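2022-11-28
tip box cell, bench 2, notes before I forget

Started late, Bhupendra had the e-stop key in his coat. Gripper force was still at the May setting so turned it down a notch, then another. Rack insert flexes if the fingers come down hard in the middle. Write the number on the card, not on the tape, tape fell off again.

Runs: 21 attempts on the pick, all with the purple racks. Not going to call it a success rate yet, conditions changed halfway (moved the cloth, re-taught the approach point). Re-teach took longer than the runs.

Main thing today was not the arm. Sat with Madhu and Dinesh at lunch and went through what the prep shift really does, vs what is in the Skasora spec. The spec says "operator loads boxes, robot handles racks". OK but:

- lids. Spec has no lids in it at all. Whoever is on shift takes the lid off, puts it somewhere, puts it back. For 28 boxes that is most of the handling
- half used racks. Dinesh merges them by hand, a few tips left here and there, he does it while waiting on the centrifuge. Robot can't tell a part rack from an empty one right now
- bent tips. Madhu spots them when she picks the box up, says she isn't even looking for them. If she stops picking up boxes who catches it? No answer. Put it down as open
- talking. Prep is when handover happens, two people at the same bench. Take one away and handover goes into the log or it doesnt go anywhere

Madhu's thumb is the other side of this. She did 591 racks last month by the sheet, and she wants the pressing part gone, yesterday if possible. She doesn't care about the lids. So the ask from the floor isn't the same as the ask from Lodhi (they want one person per shift less on prep, it's in the mail from Narendra, he didn't dress it up). I said I would write both down in the same place so here they are.

Also: pace. Arm is slower than Dinesh. Fine overnight, no good at 10 in the morning when the plates are waiting. He ends up standing there watching it. Tried giving him the lid side while the arm was at the racks, boxes side by side, lids laid flat to the right so the reach stays short. Better, but now he works at the arm's speed and he hates it, said it's like walking behind someone slow in a corridor. Fair. Idea - let him queue boxes and walk off, arm goes through them by itself. Needs a fixed spot for each box, the cloth is no good for that, it creeps. Ask Larkby if they still have the old nest plates.

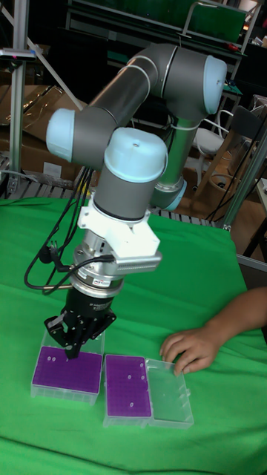
Kanchan read the above over my shoulder and thinks I've got the order wrong: settle who owns the bent tip check first, then do the nest plates, because once the queue works everybody will walk off and the check goes with them. She also wants the May injury sheet next to the headcount mail when it goes to Wotham, same page. Agreed on both. Moved the tip check to the top.

To do
- tip check: Madhu to show me on a bad box, I try to write down what she sees
- nest plates, Larkby
- force number on the card (done, check it tommorow)
- reply to Narendra, short. Ask what happens to the prep hours, moved to plates or just cut
- ask Dinesh if he'd do the teach pendant course. He asked twice in May and it got lost
- spare e-stop key!!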